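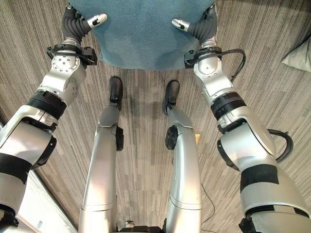 Come write cloth software with me (manipulation software engineer, full time)

Home | Jobs | Teams | Blog | Contact

Posted in October by the manipulation lead, Hemovon
30 shares | 3 comments

I'm hiring one person, and I'd love it to be somebody who finds laundry interesting. Not doing it, necessarily. I mean the part where you pick up a piece of fleece with two fingertips, one on each side, and every model you had of the thing is already wrong by the time you've lifted it.

I lead the small group at Hemovon that writes the software for two-armed cloth handling. We do the control, the perception, the planning and all the scrappy little tools in between (there are a lot of scrappy little tools). The stack is called Stelitwood. It's C++ where timing matters and Python nearly everywhere else, and I'd be happy to show you the ugly corners before you sign anything.

What you'd be working on

Mostly the piece between "I can see some fabric" and "both arms are moving." Right now our planner picks two grasp points, sends the arms there, and then a force controller takes over once there's contact. The arm loop runs at 500 Hz. The planner very much does not! So there's a handoff, and the handoff is where my gray hairs come from. If one fingertip arrives early it drags the cloth sideways and the other one closes on nothing. I've got a fix that works for towels and is hopeless for anything stretchy.

You'd also take over our replay tool, Dretham. It lines up joint data, the head camera and the wrist cameras on one timeline so you can scrub back to the moment a grasp went bad. I wrote the first version in a hurry and it shows. We have 756 recorded grasps that need going through again with better contact labels, and I'd like the tool to make that bearable before anyone starts.
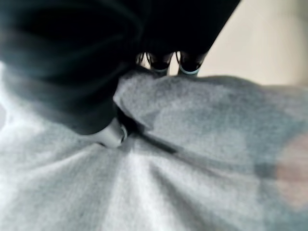 Page last changed: October, by Hemovon Jobs

Wrist views are where perception gets fun. You've got a light gray fingertip on light gray cloth, so one edge of the tip almost melts into the fabric, and the best clue you have is a thin dark line of shadow underneath it. Then there are the folds, with a crease running off to one side and pleats spreading out below the fingertip. A plain segmentation model looks at all that and shrugs. I'd like us to use the shape of those folds, and I have ideas, but I'd much rather hear yours.

What I'm hoping you bring

- You've written code that moved a real arm, and you remember at least one time it moved the wrong way.
- Comfortable C++ and Python. You don't need to be a wizard in both.
- Some camera work: calibration, depth, segmentation, whatever you've had your hands in.
- You write down what you changed. Please. I'm begging.

Walking and balance belong to the Hajdu group down the hall, so you don't need legs experience. You'll talk to them most days though, because reaching forward with both arms shifts the weight and they do notice.

A degree is fine, no degree is fine. If you came from games or audio or farm equipment, I'd still like to read your application (real-time is real-time).

The boring bits

Full time, on site for the most part, with time at home when you're deep in code and don't need the hardware. You get 30 paid days off. The robot area has carpet and I work in socks half the time, make of that what you will.

How to apply

Send me a resume and a short note through the form on the Jobs page. In the note, tell me how you debugged something that only failed sometimes. A page is plenty. There's no take-home test; we'd have a call, then you'd come in for an afternoon and we'd open Dretham together and poke at a bad grasp.

Applications stay open until I find the right person. I read all of them myself, usually before 9 am with coffee, so give me a few days to write back.

Share | Save this job | Comments (3)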